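Mailer box

A mailer box is a folding carton with a hinged lid, made from a single sheet of corrugated or solid board and used mainly for sending small goods by post. It is supplied flat, is put together by hand without glue or tape, and closes by means of flaps that tuck into the walls of the tray. The form is common in mail order, in subscription services and in the storage of papers, samples and small parts.

Terminology

Usage varies between trades. Printers and packers tend to speak of a mailer, a postal box or a tuck-front box, while archivists often use the term drop-front box for a related but distinct form in which one wall of the tray falls open. The packaging writer Shirley Hollis restricts the word mailer to boxes in which the lid and tray are joined along the back edge, and treats two-part boxes with a loose lid as a separate class. Her division is followed in this article.

Materials

Most mailer boxes are cut from kraft board, so named from the pulping process by which its fibres are obtained. Unbleached kraft keeps the natural brown colour of the pulp, which ranges from light tan to a darker brown according to the wood and the share of recycled fibre. White-faced board is preferred where fine printing is required.

Corrugated board consists of a fluted inner layer held between two flat liners. Fine flutes fold cleanly and take up little room, and are therefore favoured for small boxes — coarser flutes give more cushioning but make a bulky corner. The direction of the flutes affects strength. Walls in which they run upright resist crushing better than walls in which they lie flat, and the designer of a blank must settle the matter before the cutting tool is made.

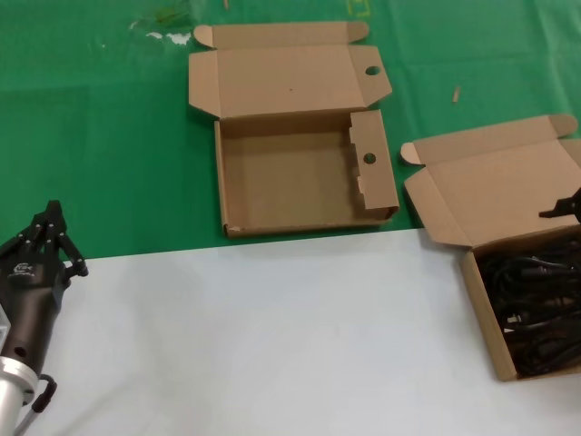

Construction begins with the blank, a flat sheet that has been cut and creased in one pass of the press. The side walls of the tray are folded up and doubled over, trapping the corner flaps between their layers and holding the tray square. The lid remains attached along the back crease. When a box of this type stands open with its lid laid flat behind the tray, the small rounded ears at the far edge of the lid can be seen at either side of the narrow front tuck flap. The rounding helps them enter the tray without catching. Some patterns add side panels to the lid, and these may carry punched holes. Poor creasing is the usual cause of a lid that springs up after closing.

Development

The spread of the mailer box depended on cheap die-cutting, which allowed complicated blanks to be produced in quantity. The small carton works of Kallberg offered a shallow tuck-front pattern to seed merchants, who had until then relied on paper packets and wrapped parcels. Its earliest surviving price list gives a minimum order of 3000 blanks, a quantity beyond the means of many shopkeepers. The rival firm of Curnesico later accepted orders of 200, delivered flat in tied bundles.

Fengying Wan, in her study of the trade, argues that the lower minimum order had more effect on the use of the box than any change in its shape. Hélder Brandão disputes this and gives greater weight to changes in postal charges, which in his view rewarded shallow parcels.

Sizes

There is no single agreed range of sizes. The Nunura pattern book lists 13 tray sizes in seven depths, all given as inside measurements in the order length, width, depth. Outside measurements are needed for postage and are greater by the thickness of the doubled walls.

Reuse and disposal

Plain board without a plastic coating is widely accepted for recycling once labels and tape have been removed. Grease and food remains lower its value. A box may be returned to its flat state by drawing out the side walls, although repeated folding weakens the creases.

See also

Corrugated board
Die-cutting
Folding carton
Kraft paper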